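The Dardale arrests, and what we were told about them
14 September 2024

Print | E-mail this

I read the police statement on the Dardale warehouse thefts three times, and I still can't tell you what anyone is supposed to have done.
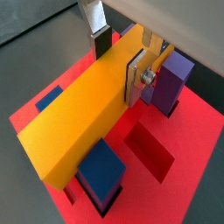 Sixteen people were picked up before breakfast, most of them in Urnville. By lunch the local news was calling them a "crime network." By dinner it was a "syndicate," and one man, Lourenço Seixas, had been promoted to its leader. His charge, if you scroll far enough, is receiving stolen goods. Thirteen of the others were let go the same night with no charge at all. That part got one sentence.

I'm not saying Seixas is a choirboy. I have no idea. He ran a used tire shop out on Navetti Road and I bought a set from him once, and they were fine. Maybe he had a whole second life. But "leader" is a big word, and the only person using it is a police spokesman who wouldn't say who was being led.

Then there's the money. The statement says 1,000 cartons of goods went missing over the summer. Cartons of what? A carton of phones and a carton of paper towels are different crimes as far as I'm concerned. Emiko Imai asked exactly this at the press briefing and was told the inventory was "ongoing." She writes for a newsletter with about 40 paying readers, and she was the only one in the room who asked.

The Khalaf raids two years back went the same way. Big morning, helicopters, a table of seized cash for the cameras. Most of it fell apart in court and I had to dig to find that out.

The first hearing is in October. I'm planning to go, if they let the public in. Last time the room got changed that morning and the clerk didn't know where it had moved.

7 comments | 12 shares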